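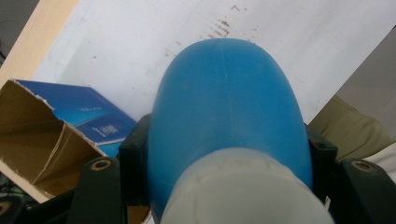 Gripper budgeting

Gripper budgeting is the part of automation planning that deals with the cost of the tool that holds the work. It is often treated as a minor line in a quote, a habit that critics consider unwise.

Costs

Replacement fingers are usually quoted per pair. In the Plokwood plan, drawn up for a packing room in Cletden, a pair was priced at $90 and a set of side brackets at $15. The plan allowed for 4 pairs a year. It gave no source for that number, and staff time for refitting was left out.

Disputed claims

Sellers often say that one pair of fingers will handle most rounded plastic goods. Such claims tend to rest on short trials with clean, identical parts. A trial at Dunbar covered more than 500 grips, all on a single item, and says little about mixed stock. Payback estimates based on it should be read with care.

See also

Skalstead cost method
Spare parts planning
Trial purchase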